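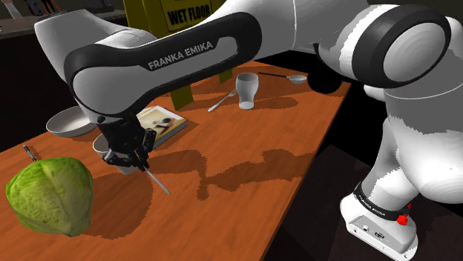

동아리 일지 · 시뮬레이션반

2020년 5월 8일

4월부터 저녁마다 붙들고 있던 부엌 과제 이야기를 드디어 써 봅니다. 저희 동아리 Cidatik은 올해 신입이 많아서, 실물 로봇을 만지기 전에 시뮬레이션부터 차근차근 해 보기로 했거든요. 프랑카 팔 한 대에 긴 나무 식탁 하나, 그 위에 양상추와 흰 컵, 유리잔, 포크, 숟가락 같은 것들을 올려 두고 그리퍼로 칼을 다루는 과제예요.

처음엔 다들 컵부터 하자고 했는데 (저도 그랬어요!) 얇은 물건을 먼저 해 봐야 배우는 게 많다는 선배 말에 넘어가서 칼이 첫 순서가 되었습니다. 손가락이 두 개뿐인 그리퍼로 얇은 칼을 잡는다는 게 말처럼 쉽지가 않더라고요. 각도를 조금만 바꿔도 결과가 달라져서 설정 파일이 944번까지 늘어났고, 이름을 제대로 안 붙여 둔 탓에 어제는 다섯 명이 모여 앉아 파일 정리만 세 시간을 했어요. 그래도 과자 먹으면서 하니까 나름 재미있었답니다.

식탁 뒤에 서 있는 노란 WET FLOOR 표지판은 저희 반에서 은근히 인기가 많아요. 저는 그보다 나무 상판에 커다랗게 드리운 팔 그림자가 마음에 들어서 한참을 들여다봤고요. 조명 값을 만지다 보면 시간이 어찌나 빨리 가는지, 정작 제어 코드는 두 줄밖에 못 고치고 집에 간 날도 있었네요.

다음 모임에서는 유리잔으로 넘어갑니다. 궁금하신 분은 댓글 남겨 주세요. 설정 파일은 이름부터 다시 붙여서 나눠 드릴게요.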